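The soup years

Posted 31/10/2021

My mother-in-law has asked me again for the lentil recipe, and again I've had to tell her there isn't one. She thinks I'm being coy. Janaka thinks I'm being lazy, and he's been married to me long enough to have a case.

I started making soup in our second apartment, the one over the dry cleaner, where the oven had two settings: off, and insurance claim. Soup needed one burner and no skill. I bought a Cassim pot for 30 dollars, which felt like a mortgage at the time, and I've used it so much since that the name has worn off the lid.

The first batches were bad. I had read somewhere that you should save your vegetable scraps for stock, so I saved all of them, including the outside of a cabbage and something that may have been a label. The whole stairwell smelled of it. Sabina Pramanik, who lived below us and is the politest person I've ever met, asked if we were having work done on the drains.

After that I got a cookbook. It had 49 soups in it and I made four. The rest wanted things like "a bouquet of chervil," and our grocery store carried parsley in two moods. I kept coming back to red lentils, onion, cumin, a can of tomatoes and whatever was going soft in the drawer. Dilani Kanagaratnam told me to fry the spices in a separate pan and pour them on at the end. I resisted for a year out of pride. She was right, and she has brought it up at every dinner since.

I also went through a phase of blending everything. My advice is to let a soup cool first, and if you won't do that, to hold the lid down with both hands and own a stepladder for the ceiling. We lost our deposit in May.

Then there was the freezer phase, when I made up to 80 servings at a time because a woman on the radio said it would change my life. It changed the freezer. We ate lentils until Janaka began accepting invitations from people he doesn't like.

These days I make one pot a week and I don't measure. Aroha McKinnon says that's the sign of a real cook. It's also the sign of someone who can't find the measuring cup. If you must have numbers, I use 700 grams of lentils for a crowd, water until it looks wrong, and salt until it stops tasting like a wet coat.

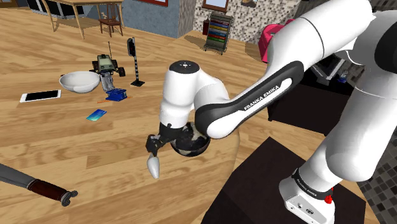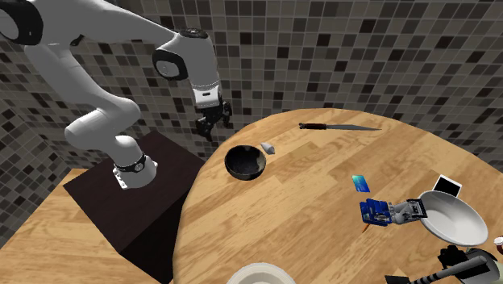
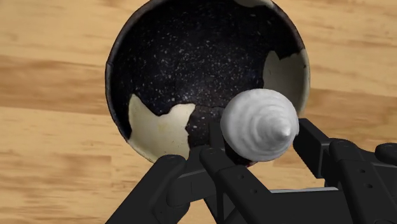

On bread

You'll want some. I don't bake it. I tried for one winter and produced a series of doorstops, the last of which is still in the garage, holding a door. The bakery on our corner does a rye that goes with anything, and they cut it for you if you ask before noon. Toast it darker than you think you should. Butter goes all the way to the edges, whatever Janaka tells you.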